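Notebook, Nukau room, bench 2
25th December
K. Wijaya

Building quiet, so I used the time to finish the peg board fit checks left open since September. Notes below are for Olga and Melati, who take the board over for the Pandilbridge visit.

Board as received from Ong: white panel, cut-out recesses, outlined shapes, blue parts. The outlines are printed to the nominal size of each part and the recesses are cut slightly larger. Do not use the outlines to judge clearance. I did this in September and recorded two good parts as oversize. Those entries are struck through on the earlier page and initialed.

Cleaning. Wiped the panel with a damp lint-free cloth, then a dry one. No alcohol. The last time somebody used alcohol the outlines went faint along one side, and we had to ask Ong for a replacement. Recesses brushed out with the soft brush from the left drawer. There was blue dust in the corners of the square ones, fine, no slivers. I take this as normal wear from the part edges. Dust kept in a labeled bag in case Cameron wants it.

Fit by hand. Each part seated, lifted and seated again, rotated where its symmetry allows. Round parts drop in under their own weight. Square parts need to be close to aligned before they go, then drop cleanly. One peg binds if it enters tilted. It binds in the same recess whichever way round it is, and a second peg of the same size does the same thing there, so I am blaming the recess. The burr can be felt with a fingernail on the lower edge. I have not dressed it. Melati has the small deburring tool and I would like a second opinion before any material comes off.

The knob on the disc is firm. Last entry said it had play. Either it was reglued or the earlier note refers to the spare disc, which is still in the Plolberg box.

Position on the table. The panel lies flat with no tape and no clamps. It slides if pushed sideways with any force, so check it against the pencil marks before each set. Thin rubber matting under the panel stopped the sliding but raised one corner enough to rock. Matting removed.

Lighting. Purple wash on, curtain closed behind the table. Under this light the panel takes on the color of the lamps and the recess edges lose contrast. Blue parts remain easy to pick out. For inspecting edges, switch to the white lamp.

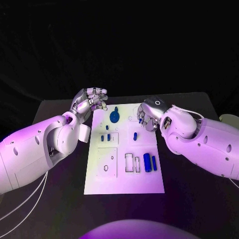

Running total on this panel is now 2,737 insertions, carried forward from the log sheet. Ong suggests replacing it at 4,000. With the burr as it is I would not wait that long for the one recess, but the others look good for the full count.

Storage. Parts go back in the divided tray, pegs to the front. Kamarul Santoso has asked that the panel be stored flat, and I agree. The old one stood on edge behind the cabinet and took a bow that never came out. Top shelf is clear for it. Room was at 35 percent humidity when I checked.

Open items:
Burr on the one recess, Melati to look.
Find out which disc had the loose knob.
Ask Ong if outlines can be engraved on the next panel.
Replace bulb in the white lamp, it flickers when first switched on.
Cameron to confirm whether he wants the dust sample. If no reply, throw it out.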